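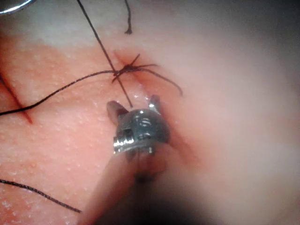

Issue 13, page 9

Looking After the Suturing Cell at Traludow: Your Questions

Do I have to clean the gripper after every session?
Yes, please, every time, even if you only tied a single knot! The head is smooth and wipes down in a moment, but the ridged metal part low on its side loves to hold on to lint (ask me how my first month went), so go over it with the soft brush.

How do I check the jaws?
Park the arm, open the jaws all the way and look into the gap with the wrist camera. Don't expect a matching pair: one is blunt and rounded, the other narrower. Bits of thread are what you're hunting for, and braided thread frays at the cut ends, so look twice.

How often does the tool come off for service?
Every 400 knots, or sooner if the jaws feel lazy. Liam Lockwood keeps 2 spares in the Tanner cabinet.

The camera picture is soft on one side. Is it broken?
Probably not. It focuses very close, so wipe the lens, level the practice surface and try again before you write to us at Flirthorpe.

Search this site Go

Last updated: August

Related
Setting up the Prulurwood arm
Changing a wrist camera
Thread and needle storage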